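Dellitz curved desk, white

Item 202. Supplied flat in two cartons, with fixings and an assembly sheet.

The Dellitz is a single-person desk with a curved front and rounded edges, finished in white on all visible faces. It is meant for open offices, studios and shared workrooms where a straight desk pushed against a wall would waste the middle of the floor. The curve lets you sit a little way into the desk, so that papers on either side are within easy reach.

We have sold the Dellitz since December and it replaces the older Nallusetti straight desk in our range. The Nallusetti is still available to order for customers who need to match existing furniture. Please ask before ordering, as delivery on that model is longer.

Working surface

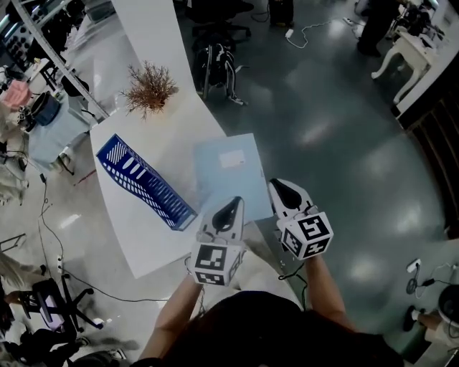
The top is wide enough at the middle for ordinary desk work and narrows towards the ends. Paper sizes up to A3 can be laid out flat in the middle section without turning them. Nearer the front you need to keep an eye on the curve. The light-blue folder on the desk has its lower right edge hanging over, and anything with square corners will do the same if it is set down close to the rounded edge. Customers who work mainly from ring binders and folders usually keep them a hand's width further in. A magazine file takes up more of the top lying on its side, as the dark blue one does, than it would standing up, so allow for that if your files come on and off the desk during the day.

The surface is smooth and wipes clean with a damp cloth and a little washing-up liquid. Do not use scouring powder or anything with bleach in it. Ink from felt pens should be wiped off the same day. Hot mugs need a mat.

Leave at least 60 cm clear behind the user's chair. On hard floors we suggest fitting the felt pads supplied, which go under the feet before the desk is turned upright.

Size and weight

Height to the top: 73 cm
Levelling feet: adjustable by up to 20 mm
Colour: white only
Assembly: two people, one cross-head screwdriver

A full drawing with all measurements is sent on request. Please measure doorways and stair turns before you order. The larger carton is long and will not go round a tight landing.

Cables

There is no cable hole in the top. Most buyers run their leads over the back and down to a power strip on the floor, and for one lamp and a screen this works well enough. If you have more than that, the Shemweta cable tray fixes under the top with four screws and keeps the leads off the floor. It can be added later. Keep any loose lead away from chair castors and from the side people walk past.

Desks in shared rooms

The Dellitz has no drawers and no modesty panel, so it can be approached from either side. This suits rooms where several people use the same desk during the week, and it also means that personal things have to be stored elsewhere. A shelving unit against the wall will usually take what would have gone in drawers. Small things can stay on the top. A plant in a small white pot, like the one with the dry reddish-brown leaves here, takes up very little of the surface and does not get in the way of writing or typing.
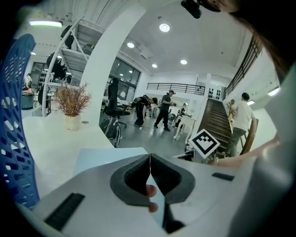 Chairs

Any office chair with a standard height range will fit under the desk. Chairs with fixed arms should be measured first. The arms need to come below the underside of the top, otherwise the chair will stop short of the curve and the user ends up leaning forward. We stock the Brukemach chair, which has arms that drop low enough, in black and in grey. Mesh backs are cooler in rooms that get a lot of sun.

Putting it together

Allow almost an hour the first time. Lay the top face down on a blanket or the flattened carton. Fix the legs loosely, then the cross rail, and tighten everything once all the bolts are in. Fit the felt pads and turn the desk over with one person at each end. Do not stand it on one leg to turn it. Set the levelling feet last, with the desk in its final place.

If a bolt will not start, back it out and try again by hand. The threads are easily spoiled if forced. Replacement fixings are free for the first year – quote the item number and the letter printed on the fixings bag.

Delivery and returns

Delivery is to the ground floor. Upstairs delivery can be arranged for an extra charge and must be booked when you order. Unused desks in their original cartons can be returned within 20 days. Assembled desks can only be returned if there is a fault.

For drawings, spare parts or orders of more than one desk, contact Jeptoo Muli in the sales office.

Page last changed 1999-01-21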